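Jan 18, 2022

Up at six for the drive to Wulport. Roads were clear until the Andrade exit, then slow behind a salt truck. It was 157 miles door to door by the odometer, which I wrote down for mileage. Dagim Hailu was already in the parking lot with his engine running when I pulled in. He had come up the night before and said the motel heater rattled.

The open day was in the back half of the Marby building, the old furniture showroom. They have kept the showroom carpet in the front hall and put tape down to show you where to walk. Sign in, badge, coffee, safety talk. The safety talk was short and good. A woman with a headset told us where the red stop buttons were and asked us to keep our sleeves and bags behind the tape. My badge had my last name spelled wrong and I left it.

Morning session

Amanuel Gebreyes gave the welcome. I had only talked to him on the phone and had him pictured as much older. He said the Derine project started with one arm and one table and a grant that ran out in August, and that they have been paying their own way since then. Their aim is a kitchen helper for group homes and assisted living, something that can clear a table and put things back where they belong. He said plainly that they are not close to selling anything. I appreciated that. Last year I sat through two of these where everything was going to ship by spring.

He showed slides for maybe half an hour. The main figure I took down was 3000 recorded tries at picking things up, and of those 600 were set aside because the labels were no good. Dagim asked who does the labeling. Answer: everyone, on Fridays, including Amanuel. Someone behind us asked about the price of an arm and got a range so wide that I didn't write it down.

I asked how it does with dishes that have food stuck on them. He said they haven't tried that yet. At our place that would be most of the dishes.

Break. The muffins were gone by the time we got there. Dagim had a granola bar in his coat and split it with me. We talked about his mother's hip – she is home now and walking to the mailbox – and about whether his agency would ever pay for something like this. He thinks they would pay for a dishwasher that works first.

Demonstration

We went through in groups. Ours was 3, so we waited in the hall and read the posters. One of them had a good chart of grip force against object weight and I should ask for a copy.

I had expected a full kitchen and it is a tabletop. Real things and toy food are mixed together, a colander and a pot along with plastic-looking fruit. The arm comes in from one side with a black gripper on the end. It moves slower than I thought it would and it is quieter too. I could hear the man next to me breathing through his nose.

The operator let people call out what it should go for. A boy of ten or so, here with his grandfather, wanted the bananas. It missed them once and got them the second time. Dagim asked for the ketchup and it got that on the first try, then had trouble letting go of it. Then I asked for the colander, which seemed to me a harder shape, with the rim and all the holes.
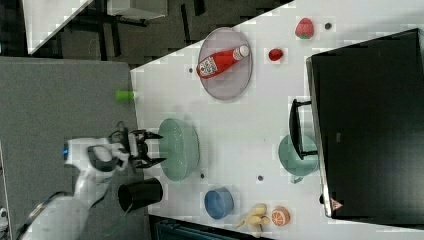 Afternoon

Lunch was sandwiches in the front hall. Turkey or cheese. I sat with two people from a school district who want to use an arm like this in a shop class, and they had better questions than I did. One wanted to know what happens when the power drops halfway through a lift. I wish I had thought to ask it.

Spoke to Amanuel for a few minutes before we left. He would like to come see our kitchen and watch a meal being cleared, start to finish, with no equipment. I said I would check with the residents first. He gave me his card and wrote his cell number on the back.

Left at nearly four. Dagim followed me as far as the Andrade exit and flashed his lights. Home after dark, soup from the freezer.

To do: ask for the poster. Send mileage in. Call Dagim about his mother's birthday. Bring up the visit at house meeting.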